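Moving the mail server, finally

I have been putting this off since August, and if you have ever run your own mail at home you will understand why. The old machine – a noisy little tower I named Mollen back when naming machines felt important – had been handling mail for our family and a handful of friends for longer than I care to admit. It never really complained, so I never really looked at it.

Then Domenica Reisinger wrote to tell me that her newsletter from the garden club was bouncing, and when I logged in I found 3496 messages sitting in the queue. Most of them were junk addressed to people who never existed here, but a few were hers, and I felt awful about it!

So I set up a fresh Debian install on the newer box, Kälin, and spent an evening copying mailboxes across with rsync (twice, as I forgot the trailing slash the first time and ended up with folders inside folders). Some 900 messages in my own archive had odd dates on them afterward, and I still haven't worked out why. The spam filter took the longest. I kept the old rules, threw away the ones I couldn't explain to myself, and let it learn from my junk folder overnight.

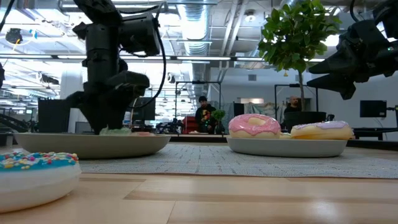 Two bowls on the tabletop, three donut shapes in the one on the right.

Domenica's newsletter went through at ten past nine this morning. I'm leaving Mollen plugged in for another couple of weeks, and next I want to sort out the backups, which still go to a drive in the hall closet.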